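받는 사람: 작업실 이용자 메일링 리스트
보낸 사람: Deming Ding
제목: Re: [작업실] 테이블 가장자리 정리, 상자와 케이블 건

안녕하세요, Deming입니다.

답이 늦었습니다. 지난번 메일에 적어 주신 내용 중에 제가 답할 수 있는 것부터 적습니다. 원래 메일은 필요한 부분만 남기고 줄였습니다.

> 1. 나무 상판 테이블 위에 물건을 올려 두는 문제입니다. 지난달에
> 상판 닦는 날을 정했는데, 그날마다 위에 있는 물건을 어디로 옮길지
> 정해진 데가 없어서 바닥에 내려놓게 됩니다. 바닥에 내려놓으면
> 의자 바퀴에 걸립니다.

상판 위 물건은 앞으로 뒤쪽의 진회색 테이블로 옮기는 것으로 합시다. 그쪽은 상판 닦는 날에 따로 쓰는 사람이 없습니다. 옮긴 물건은 그날 저녁 7시 전까지 원래 자리로 돌려놓아 주세요. 다음 날 아침까지 남아 있는 물건은 제가 종이 상자에 담아 입구 쪽 선반에 둡니다. 버리지는 않습니다.

상판 닦는 방법도 다시 적습니다. 마른 천으로 먼저 먼지를 걷어내고, 물에 적셔 꼭 짠 천으로 판자 결을 따라 닦은 다음, 다시 마른 천으로 마무리합니다. 판자 사이에 물이 고이면 이음매가 들뜹니다. 세제는 Collet 중성 세제만 쓰고 물 한 대야에 한 숟갈이면 충분합니다. 예전에 쓰던 Danitix 왁스는 얼룩이 남아서 더 사지 않기로 했습니다. 남은 통은 세면대 아래에 있으니 필요한 분은 가져가세요.

> 2. 청록색 플라스틱 통은 누가 쓰는 것인지요. 공용이면 이름표를
> 붙이고, 개인 것이면 치워 주셨으면 합니다.

공용입니다. 반투명이라 안이 대충 비치기는 하는데, 그래도 이름표는 붙이는 편이 낫겠습니다. 통에는 케이블 타이, 짧은 육각 렌치, 테이프처럼 테이블에서 바로 쓰는 것만 넣어 주세요. 드라이버 세트와 전동 공구는 공구장으로 갑니다. 건전지도 넣지 마세요. 지난번에 샌 건전지 때문에 테이프 한 묶음을 버렸습니다.

같은 통을 더 사자는 말씀도 있었는데, Nustus에 물어보니 같은 색은 6개 묶음으로만 판다고 합니다. 우리한테는 많습니다. Clendudbridge 쪽 작업실에서 절반을 가져가겠다고 하면 사고, 아니면 보류하겠습니다. 이번 주 안에 그쪽에 메일을 보내 보겠습니다.

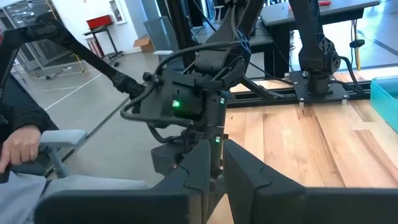 나무 상판을 닦을 때 테이블 가장자리의 검은 레일도 떼어내야 합니까?
레일은 볼트로 고정한 그대로 두고, 레일과 상판이 만나는 틈은 마른 붓으로 먼지를 쓸어낸 뒤 천 모서리로 닦으면 됩니다.

볼트 얘기가 나온 김에 덧붙입니다. 받침판과 레일의 볼트는 청소하면서 조이거나 풀지 말아 주세요. 헐거워진 것 같으면 손대지 말고 이 리스트에 적어 주시면 제가 확인합니다. 전에 좋은 뜻으로 조여 주신 분이 있었는데 위치가 조금 틀어져서 다시 맞추는 데 오후를 다 썼습니다.

> 3. 케이블이 여기저기 늘어져 있습니다. 특히 노란 줄은 지나다닐 때
> 어깨에 걸립니다. 묶어도 되는지, 묶는다면 어디에 묶는지
> 알려 주세요.

노란 줄은 묶지 말고 진회색 테이블 쪽으로 붙여서 늘어뜨려 주세요. 통로 쪽으로 나오지만 않으면 됩니다. 길이가 남으면 크게 감아서 고리에 걸고, 좁게 접어서 조이지는 마세요. 접힌 자리부터 피복이 상합니다.

검은색 굵은 케이블은 건드리지 마세요. 느슨해 보여도 움직일 여유를 남겨 둔 것입니다. 타이로 바짝 묶으면 커넥터 쪽이 당겨집니다. 먼지만 마른 천으로 닦아 주시고, 그때도 전원이 내려가 있는지 먼저 확인해 주세요. 초록색 표시등이 켜져 있으면 그 주변은 그날 건너뜁니다.

바닥에 깔리는 멀티탭 선은 벽 쪽으로 돌리고 덮개를 씌우겠습니다. 덮개는 폭 50밀리미터짜리로 주문했고 4월 안에는 올 것 같습니다. 그때까지는 의자를 뒤로 뺄 때 바퀴 밑을 한 번 봐 주세요.

> 4. 바퀴 달린 검은 카트를 다른 방에서 빌려 가도 되는지
> 묻는 분이 있습니다.

빌려 가도 됩니다. 단, 위에 있는 작은 빨간 상자는 내려놓고 카트만 가져가 주세요. 상자는 카트가 돌아올 때까지 뒤쪽 테이블에 둡니다. 가져갈 때 리스트에 한 줄 적고, 돌려놓을 때도 한 줄 적는 것으로 하겠습니다. 복도 문턱을 넘을 때는 앞바퀴를 살짝 들어야 합니다. 그냥 밀면 위에 얹은 것이 쏟아집니다.

> 5. 쓰레기통과 종이 상자 위치도 정하면 좋겠습니다. 상자가 계속
> 쌓이는데 재활용인지 보관용인지 구분이 안 됩니다.

회색 쓰레기통은 지금처럼 바닥 뒤편에 둡니다. 일반 쓰레기만 넣고, 잘라낸 케이블 타이는 여기 넣어도 됩니다. 납땜 찌꺼기는 안 됩니다. 뚜껑 달린 깡통이 공구장 맨 아래 칸에 있습니다.

종이 상자는 보관할 것에만 윗면에 굵은 펜으로 "보관"과 이름을 써 주세요. 아무 글씨가 없는 상자는 재활용으로 보고 월말에 접어서 내놓습니다. 장비를 반품할 때 원래 상자가 필요한 경우가 있으니 새로 들어온 물건은 석 달쯤은 보관으로 적어 두는 것이 안전합니다. 안에 든 완충재도 같이 두세요.

의자에 대해서도 한 가지 적습니다. 회색 의자는 팔걸이가 테이블 모서리에 닿는 높이입니다. 밀어 넣을 때 부딪혀서 모서리가 조금씩 패고 있습니다. 다 쓰고 나면 좌판을 가장 낮게 내린 다음 넣어 주세요. 그래도 닿으면 억지로 밀지 말고 한 뼘 정도 띄워 두면 됩니다. 모서리 보호대는 Nustus 견적에 같이 넣어 달라고 했고, 가격이 나오면 알려 드리겠습니다.

다음 상판 청소는 13일 오후입니다. 대략 한 시간이면 끝나니 그 시간에 테이블을 써야 하는 분은 전날까지 답장 주세요. 천과 붓은 제가 꺼내 놓겠습니다. 대야는 한쪽 손잡이가 깨져서 새로 살 때까지 탕비실 것을 빌려 씁니다. 쓰고 나면 헹궈서 엎어 놓아 주세요.

> 6. 공구장 열쇠는 아직 그 자리입니까?

네, 그대로입니다. 여벌 하나는 제가 가지고 있습니다.

Deming Ding 드림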